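## 5.2 What we learned at the Grembridge open day

I went into the Grembridge open day thinking of it as a break from the real experiments, and I came out with more notes than I'd taken in the whole month before. So it gets its own section, even though nothing in it was controlled the way the trials in 5.1 were.

The setup first. Canitz, our partner on the project, keeps a furnished house in Grembridge for testing, and in July they opened it up from mid-morning until late afternoon. Over the day 110 people came through. The living room was ours. The task was the same floor pickup we describe in Section 3: small pieces of trash on the rug, a lined bucket within reach, two arms, one operator in the next room who could take over but was asked to hold off as long as possible. Planning was done by Ratska in the version we froze for this paper (I was strict about that, no quick fixes over lunch, although I was very tempted). We got through 19 runs. Visitors watched from the hallway, which meant they mostly saw the thing from behind and to one side, and they asked about everything.

The room was a lot harder than our lab floor, and I should have seen that coming. Our lab has plain gray carpet. The rug in the house is covered in big round floral medallions in maroon, cream, slate blue and more, and a white scrap on a cream patch is a very different problem from a white scrap on gray. Anything shiny was worse. We had trained on the Walczak set, which gives us 800 labeled floor items, and I'd been pretty proud of that number until I started going through it that evening and noticed how few of them lie on anything with a pattern. Figure 7 gives an idea of the conditions, first at the wrist and then from the head.

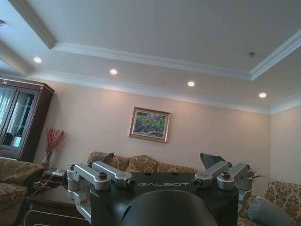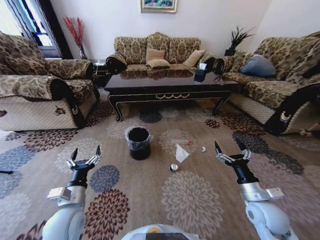 **Figure 7.** The living room during the open day. Second view: the bucket and small items on the rug, between the two grippers.

One visitor asked me why the robot didn't just move the bucket closer. She pointed out that when she cleans a floor she drags the trash can along with her, and she wanted to know if we had ever let the robot do that, or if somebody had decided early on that the bucket was furniture. I said I'd check. I did check, and yes, somebody had decided that, and it was me, in a config file, more than a year ago. Ratska treats the bucket as a fixed target and plans every carry around it. "You've made it walk to the trash for every crumb," she said, and I wrote that on the back of my schedule.

I bring this up because it changed how I read our own timing numbers. The median carry that day took 49 seconds from closing the fingers to letting go over the bucket, and I had always filed that under "the arm is slow." A good part of it is the trip. If the bucket could shift by even one arm's reach partway through a run, the later carries would get shorter. We haven't built that yet, so please read it as a guess with a stopwatch behind it.

Some other things from the day, in no special order:

- People trusted the robot more when it paused before grasping. We'd been trying to get rid of that pause! I'm now leaving it alone until we can test it properly.
- The most common question was about the sofas: could it get at stuff underneath them? It can't, and our paper title says "household floors," so I think that's a fair hit.
- Kids rooted for whatever piece it was having trouble with. Adults tended to go quiet and lean in.
- The operator took over more in the afternoon than in the morning. I can't tell you if that was the daylight, the choice of items or a tired operator. We logged the takeovers but not the lighting, and I'd do that differently next time.

None of this should be mixed in with the results in Table 2. Items were put down by hand between runs, often by visitors, and they did not follow the placement grid. They tended to set things near the coffee table or in the middle of a medallion, the way stuff really ends up on a floor, I suppose. Our grid never puts two items closer together than a hand's width. The visitors did it all the time, and Ratska handled those pairs badly enough that we added the close-pair condition you'll find in 5.3.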